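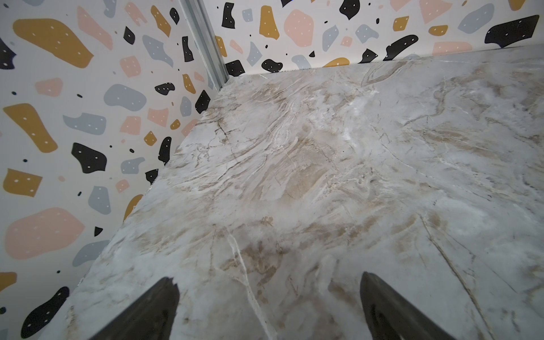

The terrazzo corner, and other bits of our kitchen

So many of you asked about the wallpaper after my last update that I figured the counter corner deserved its own page! I'm Maritza, I rent the upstairs place on Salgado with my friend Ye-ji Chae, and we've been slowly redoing the kitchen since September (slowly is right, we both work and one of us is very picky about grout).

The wallpaper
Mustard, blush pink, gray and black pebbles on off-white, and I love it so much. We ran the same pattern on both walls so it wraps right into the corner. Ye-ji wanted plain white on the back wall and I won that one. The black pebbles are my favorite, especially the ones with the little white specks.

The counter
Gray-white with tan and brown swirls, and there's a thin white vein that wanders through it like a creek on a map. I was worried it would fight with the wallpaper. My sister Vitória Coelho came over on Monday and said it was "a lot," but she also stayed for two cups of coffee, so I'm taking that as a yes.

The edge by the left wall
It has a few rough spots down toward the front. I still haven't decided if I want to fill them or just run a bead of caulk along the whole side and call it done. If you've patched a marble-look top and liked how it came out, please tell me what you used!

The corner itself
Everybody has a plan for it. Ye-ji says toaster. I say fruit bowl, plus a small lamp if we can hide the cord. Clementina next door thinks we should leave it clear for rolling out dough, and she does make better pie than either of us.

Still to come: the shelf brackets, the new faucet, and whatever we end up doing about the floor by the stove.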